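Pre-session checklist with comments: two-arm sorting bench, Kavine method

Sheet covers the bench, the arms, the containers and the recording. Fill in before the first episode and again after any break longer than 60 minutes. Mark each line OK, FIX or N/A. Anything marked FIX stops the session until it is cleared, apart from the lines in section 4, which can be cleared between episodes.

The method under test (Kavine) learns sorting from demonstrations given by a person driving both arms. It is compared with our older Ratard policy on the same bench, with the same three containers in the same order. Most of the comments below come from runs where the two could not be compared fairly and the data had to be dropped.
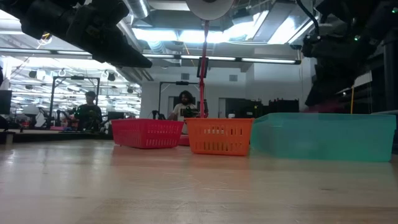

Checked and written up by the bench lead, Pillai Lab
22 June 2024

1. Table and containers

1.1 Tabletop clear before the arms are switched on. OK
Comment: scratches in the wood are old and don't need reporting. Splinters do.

1.2 Container order from the operator's left: red basket, orange basket, teal bin. OK
Comment: order stays fixed for the whole comparison. Ratard was trained with this order only and drops badly if the baskets are swapped. Kavine copes better, but that is a separate test and has its own sheet.

1.3 Containers along the far side of the table. OK
Comment: the red basket may be turned at an angle. We allow this on purpose. Don't straighten it between episodes, or the two methods see different starts.

1.4 No cracked rims or sharp edges on the baskets. OK

2. Arms and grippers

2.1 Both arms parked above the containers before homing. OK
Comment: if a gripper has been left below rim height, raise it by hand with the power off.

2.2 Gripper tips tight, no play. FIX, then OK
Comment: left tip had worked loose. Tightened and tested with ten open and close cycles.

2.3 Cables clear through the full reach of each arm. OK
Comment: go through the whole reach, including the far corner of the bin. A snag in October cost us a connector and most of a day.

2.4 Stop button tested from the operator's place and from the side. OK

2.5 Speed limit set to the demonstration value for both methods. OK
Comment: read it off the controller. The value in the launch file is out of date.

3. People

3.1 Everyone standing near the bench told that a run is about to start. OK

3.2 Nobody reaches over or into a container while either arm is live. OK
Comment: this includes picking out a dropped item. Press stop first, call it, then reach.

3.3 Neighbouring benches told if their work shares our power or network. N/A
Comment: they were on their own supply for this session.

4. Items to be sorted

4.1 Items placed in front of the containers, within reach of at least one arm. OK
Comment: the white power adapter goes down on its side, long face to the front. Standing on end it tips over when the gripper brushes it, and the episode is scored as a fail for either method.

4.2 Boxes closed and flat. OK, with a note
Comment: the white and green box has a worn front corner and the seam is slightly open. Fine for pushing and for a grip on the long sides. Replace it if the seam opens further, as a fingertip could catch in it.

4.3 Large items may reach into the right-hand side of the table. OK
Comment: a large box hides the lower part of the bin from the bench camera. Leave it. Both methods get the same view.

4.4 Small items checked for loose parts and bare metal. OK
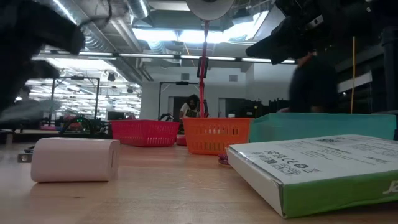
5. Recording and scoring

5.1 Clocks on all recorders agree. OK

5.2 Disk space enough for the full set. FIX, then OK
Comment: Atau, the storage machine, was almost full. Cleared 318 old test episodes after checking they were backed up.

5.3 Score each episode as it ends. OK
Comment: an item counts as sorted when it is fully below the rim and released. Resting on the rim is a fail. Stopped by the operator is a fail, with the reason written in.

5.4 Policy name hidden from the person scoring. OK

6. Carry over to next session

Spare gripper tips to be ordered.
Launch file to be corrected (see 2.5).
Full check of both arms due at 1000 episodes.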